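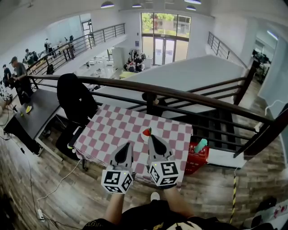

How long can I leave the Cloto running on one filter?

Up to 200 hours of fan time, and then the filter wants a rinse. If you have a shaggy dog like mine, check it sooner.

Section 2: Setting up your Cloto and keeping the filter clean

I wrote this part of the guide after setting up my third Cloto air cleaner (one upstairs, one down, one for my mother), so by now I've made most of the mistakes for you. The booklet from Dreltero covers the same ground, but in tiny print, and it skips the bit with the foam ring.

Before you start, take everything out of the box and lay it on a towel. You want the main unit, the round lid, the filter, the foam ring and the power cord. The foam ring likes to hide in the bottom packing. I threw mine out the first time and had to fish it back out of the recycling!

Putting it together

1. Stand the unit on a flat floor, away from curtains. Leave a good foot of space on every side.

2. Twist the lid to the left until the two dots line up, then lift it off.

3. Pull the filter out by its cloth tab and take off the plastic bag. Yes, it ships with the bag on. The fan will run that way and clean nothing at all.

4. Press the foam ring into the groove at the bottom. It should sit flat the whole way around.

5. Drop the filter back in, tab side up, and twist the lid to the right until it clicks.

6. Plug in the cord and hold the power button until the light turns blue.

Note: A new filter has a smell, a bit like a new shower curtain. Mine went away after an evening on high with the window cracked.

Caution: Don't use an extension cord, and don't run the unit with the lid off. The fan is closer to the top than you'd think.

Rinsing the filter

When the light goes from blue to orange, it's time.

1. Turn the unit off and unplug it.

2. Take the filter outside and tap it on a step or a fence post. A lot comes out, so stand upwind.

3. Rinse it under cool water from the inside out. No soap, no dishwasher.

4. Shake it and stand it on end to dry for a full day. I do mine before bed and leave it until the next night.

5. Put it back, then hold the power button for 5 seconds to reset the light.

Caution: A damp filter will make the whole house smell like a wet basement. If you can feel any coolness when you touch the pleats, give it more time.

Note: Resetting the light only restarts the count. It has no idea if you washed anything (ask me how I know).

When to buy a new one

Rinsing works for a while, but after 1,000 hours the filter is done. I write the start date on the tab in marker. The Clatska filters fit too, though the tab is shorter and you'll have to dig for it. The Fuentealba ones are made for the tall model and won't let the lid click shut, so skip those.

If the light stays orange after a reset, unplug the unit, wait a minute and go back to step 5 of the rinsing section.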